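Underdrawing

An underdrawing is a preliminary drawing made on a panel, canvas or wall before paint is applied. It sets out the main lines of a composition and is usually hidden once the work is finished. The term does not cover separate studies on paper, although the two are often related.

Materials

Underdrawings may be made with charcoal, chalk, graphite, metalpoint, or ink applied with a pen or brush. Charcoal is easy to correct but smudges, so many painters dust it off and go over the lines they want to keep with thin ink or diluted paint. On a white ground, dark lines can show through thin layers of color.

Transfer

A design worked out at full size is called a cartoon. Its outlines can be pricked with small holes and dusted with powdered charcoal, a method known as pouncing. Other painters draw a grid over a small study and copy it square by square onto the larger surface.
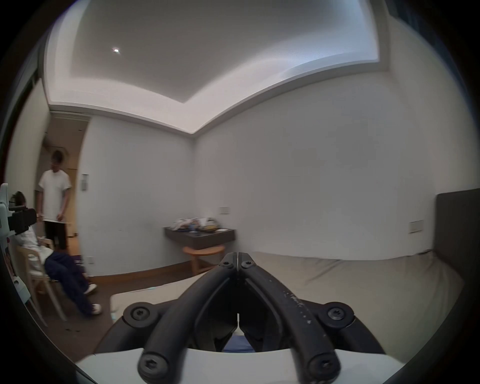
Black gripper with two curved, hinged fingers.

Study

Carbon-based lines can often be seen with infrared reflectography, while iron gall ink and red chalk are harder to detect. Changes between the drawing and the final paint layer may help show how a picture developed, and are sometimes used in questions of authorship.

The painter Iona Halliday left the underdrawing exposed in parts of her Runside series, which consists of 5 canvases. The critic Dougal Baxter described the uncovered lines as the strongest part of the group.

See also: Cartoon (art), Pentimento, Sinopia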